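Chapter 9
Chores and Small Jobs: What Machines Can Do So Far

9.1 The trouble with easy work

The earlier chapters dealt with robots in the places where they do best. A welding cell or a palletizing line is built around its machine. Parts arrive in the same position each time, fixtures hold them still, and a fence keeps people out. Under those conditions a robot arm can repeat one motion for years.

Household and shop-floor chores come with none of this help. Think of clearing a bench at the end of a shift, or plugging in a tool and putting it away again. A new worker needs no training for such jobs, and job descriptions seldom mention them. They are still among the hardest tasks to automate. This chapter asks how far the work has come, and it uses one ordinary task, handling a power strip and the things that plug into it, as a running case. 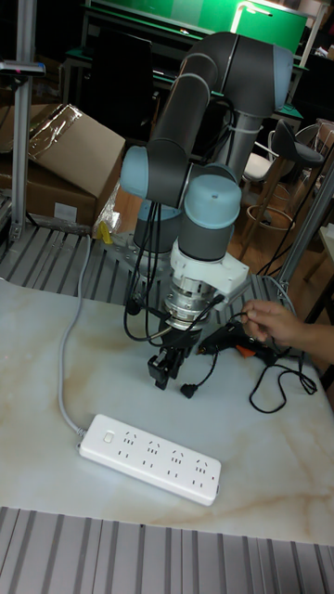

Cords are a good place to begin. A rigid part has a position and an orientation, and six numbers are enough to state both. A cord has no fixed shape. It bends where it is pushed, catches on edges, and pulls on whatever is attached to its other end. A planner that treats the cord as a solid object will fail, and a planner that tries to model every bend may be too slow to use. Most working systems settle for something in between: they find the plug, grip it close to the body, and leave the rest of the cord to trail.

The outlet brings a second problem. A plug must line up with its slots in both position and angle, and the fingers of the gripper often hide the slots from the camera at the moment they matter most. People solve this by feel. We touch the plug to the face of the outlet, slide it a little, and push when it drops in. A robot can be given a similar search routine, but it needs a force sensor and a sensible limit on how hard it may press. A power strip that is not fastened down adds to the difficulty -- it slides when pushed.
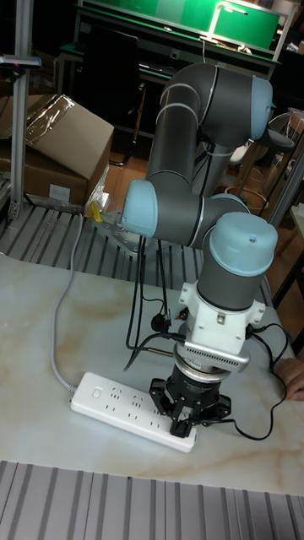 9.2 What counts as "can do"

Claims about chore robots are easy to misread. Suppose a trial of the Sturnero test routine reports 30 successful insertions in 32 attempts. The result sounds close to finished. Before accepting it, a reader should find out whether the strip was moved between attempts, whether one kind of plug was used or several, and who set the plug upright after a miss. A household would not put up with a helper that needed rescuing twice in 32 tries, while a factory with an operator standing nearby might.

In this book we use the Imidow scale, which has 4 levels:

Level 1. The machine does the task with fixed parts in known positions.
Level 2. The positions vary, but the objects are known.
Level 3. Both the positions and the objects vary.
Level 4. The machine also notices its own failures and recovers from them.

Most of the chore systems discussed in this chapter reach Level 2. Section 9.3 looks at grasping, and Section 9.4 takes up recovery.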